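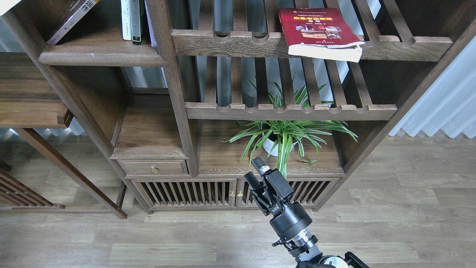
Notes for kit talk, Enda Daly. Keep to time!!

Hello, thanks, who's used an Esar before? (hands up, wait)

Full disclosure: Bosska lent us the kit, didn't pay us. It goes back in November.

What you get. Arm, parallel gripper, mounting plate, cables, the software licence. Two-finger gripper only. Suction is extra, ask Bosska, I don't have a price.

Setup. Box to first move was 114 minutes. Manual says an hour. Most of that was me and the clamp. Colour-coded cables are a godsend, say so.

Why household stuff and not blocks on a bench. Shelving, books, pot plants, small brass knobs. Slats are the nasty bit, curtain showing through the gaps, depth goes funny. Leaves worse. Spider plant = every planner's enemy (pause, might get a laugh)

Numbers slide. 221 attempts, all tasks together. Don't read out the table, they can read. Point at book row, then knob row. Books OK if upright, leaning ones need a second go. Knobs poor. Fingers too fat for them, Fodine sells a narrower set, havent tried it.

Gripes
- teach mode drops out if you bump the base
- 4 firmware updates while we had it, one wiped our saved poses
- fan noise, fine in a workshop, not in a lounge room

Good: support. Nic Aodha answered same arvo, proper answer with a log file marked up.

Would I buy one? For a teaching lab yes. For a home trial wait for the next gripper. Dont get drawn on price in Q&A, send them to Bosska.

Spare slide if theres time: recalibrating after you shift the base. Otherwise skip, questions, unplug laptop.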